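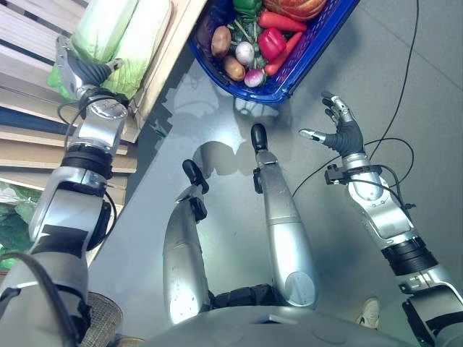 Todeo reissue — anyone else's skipping?

vinylmole
2021-10-14
Right so mine came this morning. The double LP of the Karaca sessions, the one we've all been going on about since February. Side two, third track, skips in the same place every time. Cleaned it twice. Tried the other deck. Same. Number 199 if that matters. Sounds lovely otherwise, bass finally has some weight to it.

haltonlad
Mine's fine. Number 496 so pretty late in the run. Is it a bit of muck in the groove? Shine a torch across it.

vinylmole
Done that. There's a tiny raised bit, like a pimple. Can't shift it. Emailed Todeo, got the auto reply.

petra_b
Same fault here!! Same track. I thought it was my stylus and nearly ordered a new one. Number 203.

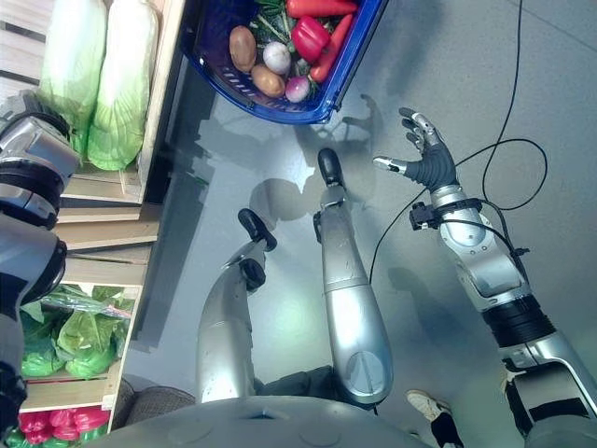

petra_b
Also the booklet is stapled off centre but I can live with that. The essay by Bożena Duda is worth having on its own, she interviewed the drummer for it and he's very funny about the van and the borrowed amps.

deepcut_dan
Unpopular opinion but the 96 CD still sounds better than this. They've pushed the drums right up and the piano is buried. Umut Bayram's playing is the whole point of that record and you have to strain for it. Paid a lot of money to hear less piano.

haltonlad
Couldn't disagree more Dan. The CD is thin as anything. All top end. I had to stop listening to it in the car because the cymbals gave me a headache.

deepcut_dan
Then turn the treble down? The piano is THERE on the CD. Second track, the solo, you can hear the pedal creak. Gone on the LP. I've played them one after the other four times now.

vinylmole
Bit of both for me. Drums are louder, yes. Pedal creak is still there on mine but you need to be up close to the speakers — headphones help. Wouldn't say buried.

gornexfan
Was it even cut from the tapes? Sleeve says "from the original sources" and that could mean anything. Gornex always tell you which tape and who cut it. Todeo never do.

petra_b
Duda's essay says the tapes were found in Bayram's sister's flat and baked before transfer. Page six. So tapes I'd have thought.

gornexfan
Found isn't the same as used tho. I'll believe it when they name the engineer.

haltonlad
Oh here we go

gornexfan
Just asking the question. 3,000 copies at that price, they can afford a line of small print.
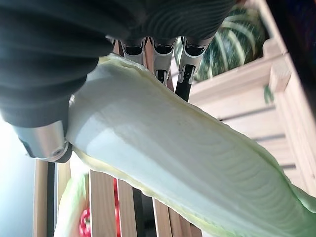 gornexfan
And the Novuto box had the same wording two years back, and that was off a CD master, they owned up in the end. Different label I know. Still makes me wary.

deepcut_dan
Would explain the piano if they've just boosted a digital copy.

vinylmole
Dan you said the CD was better, so if it's off the CD what's the moan

deepcut_dan
CD is better BECAUSE nobody fiddled with it. Not hard to follow.

petra_b
Can we get back to the skip please. Has anyone with a number outside the low 200s got it? If it's only a few of us then it's one bad batch and they ought to just swap them.

slowhand_jo
Number 188, plays clean all through. 2 copies in the house as my brother got one as well, his is 211 and it skips. Third track side two, just after the sax comes in. So that fits.

haltonlad
Do they want the whole set back or just the one disc? When I had a bad one from them before it was only the disc, and they sent it with a padded envelope for the return. Took ages mind.

vinylmole
Reply just in from Todeo. They know about it, replacement second... sorry, replacement FIRST disc (sides one and two) going out next week, keep the sleeve and booklet. Need a photo of the number and the bit scratched in the run-out. No need to send the old one back.

petra_b
Brilliant, thanks. Emailing them now. Did you send it to the shop adress or the general one?

vinylmole
General one. Put the number in the subject line, they asked me for it again when I didnt.

slowhand_jo
Ta, will tell my brother. He's already told everyone it's his needle.

gornexfan
Ask them who cut it while you're at it.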